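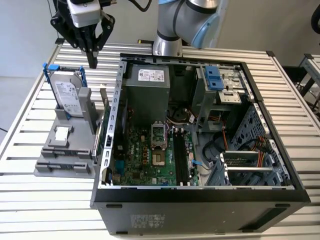 I first saw Terthorpe when I was eleven, at my cousin's house, on a tape that had been played so many times the opening credits wobbled. If you grew up anywhere near Duvport you probably saw it too, because the local station ran it every October and people around here were proud that some of it was shot down by the old ferry landing. It's a ghost movie about a girl who hears her dead grandfather talking through the furnace grate, and it scared me so badly that I slept with a sweater stuffed into our own grate until Christmas. My mother found the sweater when the house started smelling like hot wool and that was the end of movies at my cousin's for a while.

So I have a soft spot for it, and I guess that's why I've spent so many evenings this August reading about the curse.

You may know the general idea. The story goes that 5 people connected with the movie died within a year of it coming out, that the girl in the lead role, Shireen Mthembu, was never seen again, and that four minutes were cut at the last second because something showed up on the film that wasn't there when they shot it. The case says 104 minutes, you see, and the tape runs 100. I remember my cousin telling me this in the dark with a flashlight under his chin, and I believed every word.

There's a message board thread on all of it that has reached 3,509 replies, and I've read a great deal more of it than I'd like to admit to my husband. It starts out pretty sensible. Somebody asks who the five people were. Somebody else gives two names, a lighting man and the actor who played the priest, and then for pages and pages everyone repeats "the five" without ever getting past those same two. The priest was eighty-three! I don't mean to be flip about it, he was wonderful in the part and I'm sure his family missed him terribly, but a man of eighty-three passing away the spring after a movie comes out doesn't need a ghost to explain it. The lighting man was in a car accident on an icy road, which is very sad and also happens here every winter.

Then the thread gets darker, the way those things do. Around the middle there's a long stretch where people decide that Onyshchenko, the company that produced it, must have been hiding something about the children on the set, and from there it's all shadowy figures and who had dinner with whom. I kept looking for the part where somebody had a document or a witness or even a secondhand story with a name attached. I didn't find one. I do think people should ask hard questions about how child actors get treated, and there have been enough true and awful stories over the years that I understand why folks go straight there. But what I was reading was strangers making up a crime and then being angry about it, and there are living people with their names in it.

As for Shireen vanishing, well. She made one more picture after Terthorpe, a small drama called Lodska that played almost nowhere, and she's quite good in it, much quieter. I have it on a disc with terrible subtitles. After that she stopped. She gave an interview to a little film newsletter some years later (my library has a bound set, bless them, and the woman at the desk let me sit with it right up to closing) and it's a very ordinary two pages. She says she missed her friends, and that she got tired of having her hair pulled back so tight for the scary scenes. She'd been studying to be a pharmacist. She laughed about the furnace, which was a plywood box with a crew member squatting behind it eating peanuts, so that to this day the smell of peanuts makes her think of her poor dead grandfather.

I read that part out loud at supper and my son, who has no patience for any of this, asked for it twice.

The four minutes I still can't settle. One person in the thread thinks the station trimmed it to make room for commercials and the tapes were all made from that copy, and that sounds reasonable to me, except that the store tapes run short too. Another swears there was a church supper scene, with the priest playing the accordion. I would dearly love to see that. If you ever taped it off a different station, or your parents did and there's a box in the garage, would you take a look at whether the priest has an accordion? You can leave me a comment below, and I'll happily pay the postage.

I watched it again last night with the lights on. The grate still gets me.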